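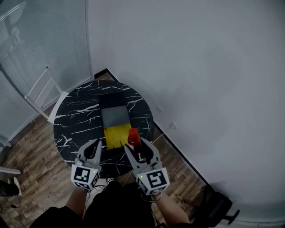

Gonutine House: The Table Settings Gallery

The pages of this gallery record the furnishings and tableware available to groups hiring the ground-floor rooms at Gonutine House. Hirers are invited to consult the gallery before completing the booking form, and to quote the name of the setting required. All items remain the property of the House and are issued from the Cortés Room store.

The Round Table
The black round table is kept towards the corner of the room and may be used there without prior arrangement. Its glossy top carries a marble pattern of thin white veins, with long pale streaks to the left and finer lines across the right. Hirers wishing to have it placed centrally should say so when booking.

The Square Panels
Three panels are laid edge to edge in a column down the middle of the table: black at the far end, then grey, then bright yellow. The black panel is difficult to distinguish against the dark top, and hirers who require a clear contrast are advised to request the yellow or the grey.

The Bottle
A bottle with a red cap and a dark lower body is placed at the right-hand side of the yellow panel. Bottles are to be returned to the store with their caps fitted.

Conditions of Use
The table is available in sessions of 55 minutes. No more than 2 sessions may be reserved by one group on the same day. Hot dishes must not be placed directly on the tabletop, and spillages should be wiped up promptly with the soft cloths provided. Abrasive pads and scouring creams are not permitted on any glossy surface.

Panels should be lifted and not dragged. At the close of a session they are to be stacked flat, with the yellow panel uppermost, and handed in at the Clikovix Lane entrance.

The store is open every Wednesday until 1000 hours for the inspection of items before hire. Requests for settings not shown in the gallery, including those kept in the Zirkine Annexe, should be made in writing to the Bookings Office. The gallery is next due for revision in August.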